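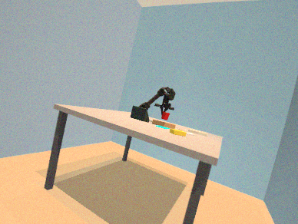

摩托车传动链条的清洁与润滑对磨损的影响
Grirngate技术学院 车辆维修专业 学生课题报告
课题成员:Noemi Mancuso、Ignacio Palma、Leen Sayegh
指导教师:Graziella Bassi

一、课题背景
链条传动在中小排量摩托车上应用广泛,结构简单,更换方便,但对日常保养的依赖程度较高。链条缺油或沾染泥沙后,销轴与套筒之间的间隙逐渐增大,表现为链条伸长、松紧不均以及行驶噪声上升。本课题选取两种保养方法进行对比,考察其对链条伸长量和外观状态的影响,供学院实训车辆制定保养规程时参考。链条拆下后的检查均在台面上进行。本组对检查用台的要求为:台面呈长方形,颜色取文首图中那样的浅灰白色,以便辨认脱落的锈屑和断裂的密封圈;桌腿可用深色,图中桌子的炭灰色桌腿即可满足要求。台面在每次检查前擦净,并铺一层白纸。

二、试验车辆与材料
试验车辆为实训车间的两辆同型号单缸摩托车,以下称甲车和乙车。两车均装用同一批次的带密封圈链条,前后链轮同时换新。润滑材料采用车间现有的Flirow链条喷剂,清洁材料为煤油和软毛刷。测量工具包括游标卡尺、钢直尺、弹簧秤和扭力扳手,使用前由车间管理员Lino Ferraro统一核对。
车间原存有一批硬毛钢丝刷,经指导教师提醒后未予使用。钢丝刷容易损伤密封圈,密封圈一旦破损,内部预注的润滑脂便会流失,此后外部喷油难以补救。

三、试验方法
甲车采用完整保养法:先以煤油和软毛刷清洗链条内外两侧,用布擦干,再将喷剂均匀喷于链条内侧,静置60分钟后擦去多余油剂。乙车采用简易保养法:不清洗,直接喷油,静置时间与甲车相同。两车在相同里程节点进行保养,由同一名成员操作。
试验路线为学院至Sitard镇的往返道路,其中一段为砂石路面。试验自三月开始,每辆车累计行驶483公里后结束。骑行由持有相应驾驶证的Ignacio Palma和指导教师分别承担,两人中途交换车辆,以减小驾驶习惯造成的差异。
链条垂度以下侧链条中点的上下活动量为准,两车初始值均调整为27毫米。调整时车辆由中央支架支撑,变速器置于空挡,缓慢转动后轮,寻找链条最紧的位置后再行测量。后轴螺母按维修手册规定的力矩拧紧,拧紧后复测一次垂度,防止后轮在紧固过程中移位。
伸长量的测量在链条拆下后进行。将链条平放于检查台上,一端固定,另一端以弹簧秤施加恒定拉力,测量连续30个链节的长度,并与新链条的初始记录比较。每条链条选取三个不同区段,由两名成员各测一遍。读数相差较大时,擦净测量点后重新测量。

四、试验结果
试验结束时,两条链条均出现可测得的伸长,但都未达到手册规定的更换限度。甲车三个区段的读数较为接近,乙车各区段之间差异明显,其中一个区段的伸长量高于其余两段。与此相对应,乙车链条在后轮转动一周的过程中松紧变化较大,调整垂度时需要反复寻找最紧点。
外观方面,甲车链板表面留有薄而均匀的油膜,滚子转动灵活。乙车链条内侧积有黑色油泥,用白纸擦拭可见细砂,有两处链节弯折后不能自行恢复。清洗后其中一处恢复正常,另一处仍有轻微卡滞。两车链轮齿形均未见明显变化。
噪声未使用仪器测量,仅由骑行者记录主观感受。两名骑行者均认为乙车在砂石路段行驶之后链条声响增大,但描述用语不一致,本报告不将其作为结论依据。

五、分析与讨论
乙车链条的油泥主要由残留喷剂与路面粉尘混合而成。在未清洗的链条上反复喷油,新油附着于旧油泥外层,较难进入链板与滚子之间,砂粒则留在摩擦部位。本组认为这是乙车区段差异较大的主要原因。
多余油剂是否擦净同样值得注意。试验初期,甲车有一次静置后擦拭不彻底,行驶后轮辋及后挡泥板内侧出现油点。油剂若甩至轮胎或制动盘,将直接影响行车安全,因此该步骤在后续操作中改为两人互检。
本组参考了Győri编写的车间讲义中关于链条维护的章节。讲义建议雨天行驶后提前保养,但试验期间降雨很少,相关内容未能验证。此外,两车各只有一条链条参与试验,样本数量有限,试验里程与链条的正常使用寿命相比也偏短,所得结果仅适用于磨合后的早期阶段。测量拉力由人工保持,读数存在一定误差,后续应改用砝码加载。

六、对实训车间的建议
(一)行经砂石路段的车辆,返回车间后应先清洗链条,再行喷油。
(二)清洗一律使用软毛刷,不得使用钢丝刷或汽油。
(三)喷油和擦拭时发动机必须熄火,后轮以手转动,严禁挂挡怠速带动链条。
(四)垂度以最紧位置为准,测量结果连同里程一并记入车辆保养卡。
(五)发现卡滞链节,清洗润滑后仍不能恢复的,应报指导教师决定是否更换整条链条,并同时检查前后链轮。

七、人员分工
Noemi Mancuso负责试验方案和报告撰写;Ignacio Palma负责骑行及车辆调整;Leen Sayegh负责链条清洗、伸长量测量和数据整理。测量复核由Noemi Mancuso与Leen Sayegh共同完成。原始记录表及两条试验链条现存于实训车间零件柜,供下一学期课题组继续使用。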